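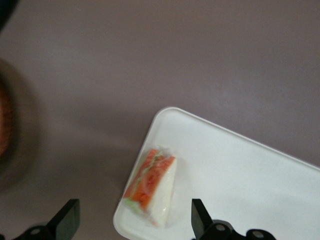
(PRORNHAM) – It was a chilly January morning, but you would never have guessed it from the line outside the Prornham Fire Station, where families were waiting well before the doors opened at 9:30 for the department's winter open house.

I had meant to stay an hour and ended up staying until they were stacking the chairs. Darlene Vachon, who runs the front desk and seems to know every child in town by first name, waved us in and handed out stickers (I took one too, I admit!). From there you could wander wherever you liked, and most of us headed straight for the engine bay.

Sơn Vũ walked our group around Engine 4, the truck the town bought last spring after that long fundraising drive at the Purkent Grange. It carries 2000 feet of hose, and he let the kids feel how heavy a coupling is before showing them the pump panel. There were a great many questions about the siren, and yes, he did sound it, twice.

Upstairs, Jayanthi Thevar gave a talk on dispatch that I wish had gone longer. Prornham crews answered 679 calls last year, far more of them medical than I would have guessed, and she explained so kindly what to say first when you call and why she keeps asking for the cross street.

Lunch was chili and cornbread, and the donation jar came to $2297, all of it going toward new smoke alarms for homes out along Shenoy Road. If you'd like one put in, stop by the station any weekday before 4 and ask for Darlene.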